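Bon, je me lance dans un fil sur un truc qui m'occupe depuis l'été dernier : faire germer les graines de ma grand-mère. Ceux qui me suivent pour le vélo, vous pouvez passer votre chemin, je ne vous en voudrai pas.

1/ En août on a vidé la maison de Lonel. Dans le buffet du fond, derrière les bocaux, il y avait une boîte à biscuits pleine de petites enveloppes pliées à la main. Haricots, laitues, tomates, soucis, et des choses dont personne dans la famille ne connaît le nom. L'écriture de ma grand-mère sur chacune, souvent au crayon, parfois à moitié effacée.

2/ J'ai tout rapporté à Mamden dans mon sac à dos, sur les genoux dans le train, comme si je transportais des œufs. Ma sœur trouvait ça ridicule. Ma sœur m'a quand même demandé des tomates en octobre.

3/ Premier souci : l'âge. Un haricot bien gardé, ça tient plusieurs années sans broncher. Une graine de panais, au bout de deux hivers, c'est quasiment fichu. L'oignon et le poireau ne valent guère mieux. La tomate, elle, pardonne beaucoup. Donc avant de semer quoi que ce soit en terre, j'ai voulu savoir ce qui était encore vivant.

4/ La méthode, tout le monde la connaît et tout le monde la bâcle (moi le premier). Du papier absorbant humide, quelques graines espacées, on replie, on glisse dans un sachet, on laisse à température de la pièce et on va voir tous les jours. Enfin, on est censé aller voir tous les jours. J'ai oublié mes laitues derrière la cafetière et j'ai retrouvé une espèce de prairie toute pâle.
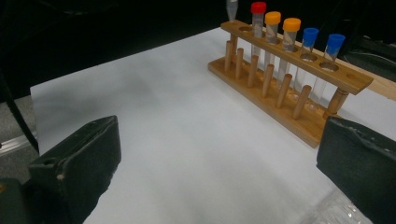 5/ Le rangement, maintenant, parce que c'est la question qu'on me pose le plus. Les enveloppes en papier, j'aime bien, ça respire, ça s'écrit dessus, mais chez moi c'est humide et les mites alimentaires y entrent comme chez elles. Pour les toutes petites graines, j'ai un faible pour les tubes en plastique transparent avec bouchon à vis de couleur, debout sur un portoir en bois clair : on voit le niveau d'un coup d'œil et on peut décider d'une couleur par famille. Seule condition, et là je ne rigole pas, des graines parfaitement sèches avant de fermer. Une graine un peu moite dans un tube étanche, c'est de la moisissure garantie.

6/ Pour sécher, je fais simple : une assiette, un filtre à café, une étagère loin du radiateur, et on attend. Pas de four, même tout doux ! J'ai lu des gens qui conseillent le four porte ouverte et ça me donne des sueurs froides. Un haricot est prêt quand il casse net sous le marteau. S'il s'écrase, on le remet sur l'assiette.

7/ Et les étiquettes, mon dieu, les étiquettes. Variété, année, lieu. Au crayon à papier, toujours. L'encre du feutre « permanent » part très bien avec un doigt mouillé, j'ai deux variétés de courge qui s'appellent désormais « courge » et « autre courge ».

8/ Côté résultats : les tomates lèvent presque toutes, les haricots noirs aussi, les soucis c'est du chiendent, ça pousserait dans une chaussette. Les laitues, une sur deux. Le panais, rien du tout, zéro, je m'y attendais mais j'ai quand même eu un petit pincement. C'était écrit « le bon » sur l'enveloppe.

9/ Quelqu'un m'a demandé combien ça pèse, tout ça. J'ai sorti la balance de cuisine : environ 200 grammes pour la boîte entière, haricots compris. C'est fou ce que ça pèse peu, un potager.

10/ Je suis aussi allé à la bourse aux graines de Kalard, le 01/03/2025, avec mes petits sachets de haricots à échanger. Il y avait un monde pas possible dans la salle, et une dame est restée longtemps devant mes soucis en disant que sa mère avait les mêmes, les doubles, ceux qui se ressèment dans les allées. Je lui en ai donné une poignée et je suis reparti avec un piment dont je ne sais strictement rien - elle non plus, d'ailleurs.

11/ Petite parenthèse pour les débutants : ne récupérez pas les graines de courges si plusieurs variétés ont fleuri à côté. Elles se croisent, et on peut se retrouver avec un machin amer. Si c'est amer, on recrache et on jette, même cuit, même si c'est joli. Les tomates et les haricots, en revanche, restent en général fidèles, commencez par là.

12/ On me parle beaucoup du terreau Hamdy pour les semis. J'ai pris un sac, je l'ai tamisé parce qu'il y avait des bouts de bois dedans, et mes tomates ont l'air contentes. Je n'ai pas d'avis plus savant que ça. La lumière compte bien plus à mon sens : mes plants du rebord nord font tous la girafe, ceux de la fenêtre de la chambre sont trapus et bien verts.

13/ Pour ceux qui voulaient des haricots noirs, il m'en reste un peu, mais je garde d'abord de quoi refaire de la semence cette année. Écrivez-moi en privé avec une enveloppe timbrée en tête (enfin, vous m'avez compris). Et si quelqu'un a un panais ancien, du genre long et un peu tordu, récolté l'an dernier, je suis preneur. Je l'échange contre des soucis - autant que vous en voulez.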